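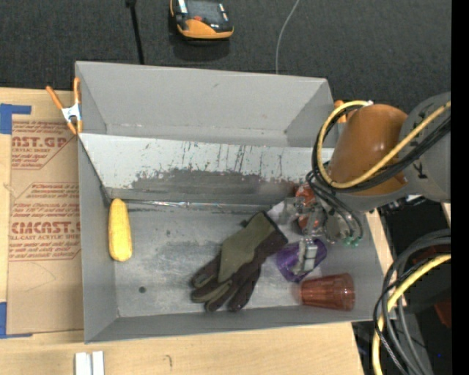

Subject: Re: [drenska-obs] Is the old eight inch worth using on Saturn?

Hi Piyumi and everyone,

Piyumi Seneviratne wrote:
> I had the club reflector out Wednesday and Saturn looked like a
> fuzzy egg at anything over 122x. Tharindu thinks the mirror is
> shot. Should I give up on it, or is it me?
> Also, does anybody know if the Bhuiyan eyepieces are still
> floating around?

Please don't give up on it yet! I used that scope for most of last summer and got a lovely clean Cassini Division out of it more than once, so I doubt the mirror has gone bad. What time were you looking? Before midnight Saturn is still low over the Gadutero rooftops from our site, and all that warm air coming off the shingles turns it to soup. I had the same egg two nights running (I said some words I won't repeat on a list) and then at 3 a.m. it snapped into focus like somebody had swapped telescopes on me.

I'd also check the collimation. The tube takes a beating riding in the back of Imad's car, and the secondary on that one drifts if you so much as look at it. Try a star test on something bright and high up, then see if the rings inside and outside focus look the same. Let it cool for an hour first.

The Bhuiyan eyepieces are at my place, all except the 7 mm, which I think Lutfa borrowed in July. Lutfa, do you still have it? It gives you a bit over what the air will usually stand here, but on a good night it's my favorite.

I'm planning to be up at Fandgate next Wednesday if it's clear, and I'm happy to bring the laser and go through it with you, Piyumi.

Clear skies,
Issa Qaisi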